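Notebook, December, started a bit after 2 in the afternoon

Cans again! Senan Doherty wants the stacking layout settled before the Zornau order gets its shelf plan, so I've gone back to the gray metal cabinet and a bunch of cylindrical cans with white lids. The labels are mostly pastels, pink, light blue, yellow and so on, and I keep mixing up the pale ones in my notes, so from now on I write the color and the position both.

First layout is two rows of three on top of the cabinet. I like it - you can read it at a glance, and the front row doesn't hide the back one much. I'd leave a finger's width between neighbors if there's room (Leonidas Chrysikopoulos says more, but he has big hands).
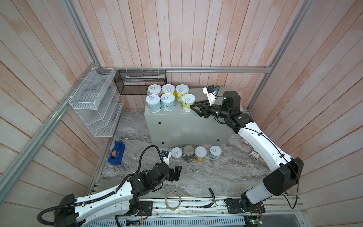
Anyway, the Eltivau sheet gives 126 mm as the shelf pitch and I still don't believe it. I went through the old Paredes drawings and couldn't find the same number anywhere. Need to ask Wudoteck for the current version, and maybe for the door drawing while I'm at it!

Second layout splits the cans up, with some on the floor and a pair kept at the left end of the cabinet top, one behind the other. The marbled floor is pretty but it's a busy background for pale labels, and I'd try a plain mat under there one day. Shelf width in the plan is some 600 mm, so a pair at one end leaves loads of space for whatever comes next. 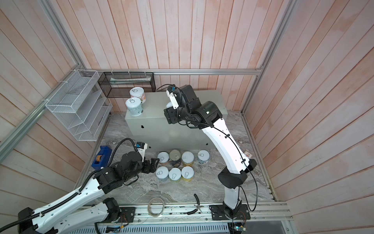
Do the labels all have to face front?

Only for the final shelf plan. For trying out positions I just put them down any way they come and go by color.

Still to do: copy both layouts onto the big sheet, chase the pitch number, and find a marker that writes properly on those lids. The one in the drawer smears like crazy.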